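Marina Nikolaidis was already pouring coffee when I got to her workshop in Terkville on Friday, and she kept pouring it for the next two hours. She makes cut-out lettering and cloth backdrops, and has done it for seven years, first from a spare bedroom and now from a rented unit behind the Dilley building.

"People think the letters are the hard part," she told me. "It's the cloth! Black fabric shows every fold, and you can steam it all morning and it'll still do what it wants." 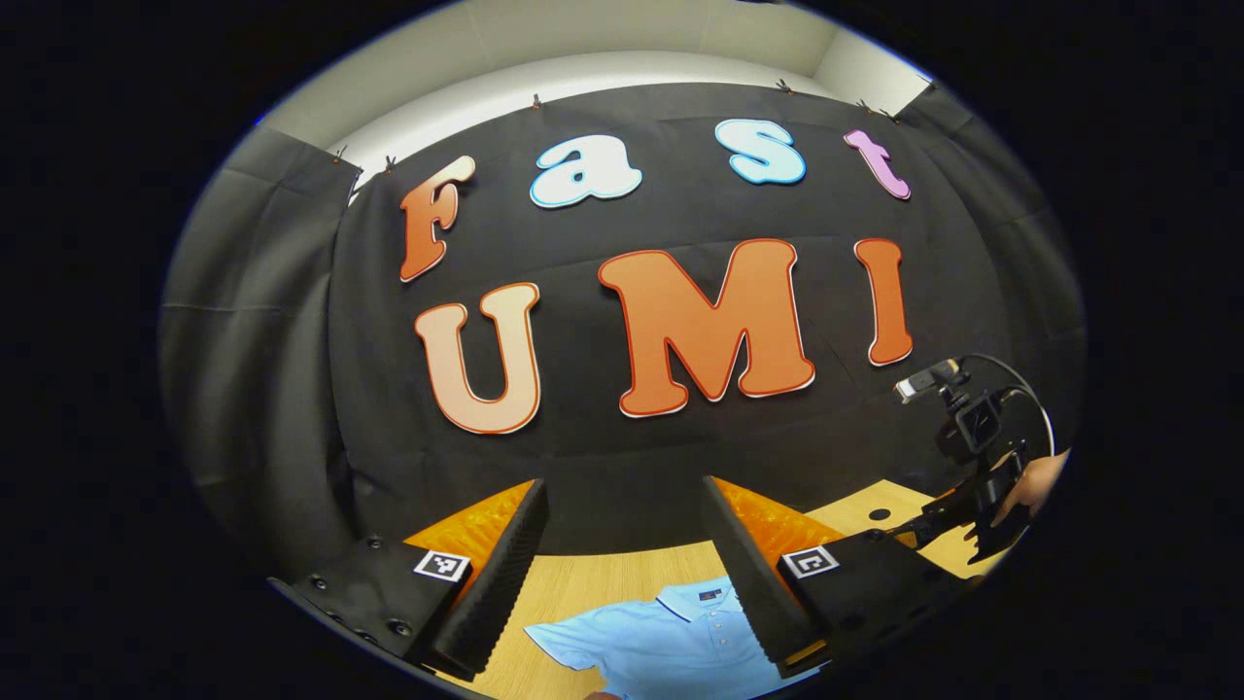
She likes black all the same, and will argue for it against any customer. "Put orange on it and a white outline around that, and you can read it from the back of the hall — my mother could read it, and she won't wear her glasses."

Her biggest order so far was 289 letters for a school fair in Gestolgate, all cut by hand with her friend Kumudini Mollah over a very long February. Would she do it again? She laughed and topped up my cup. "Ask me in the summer," she said.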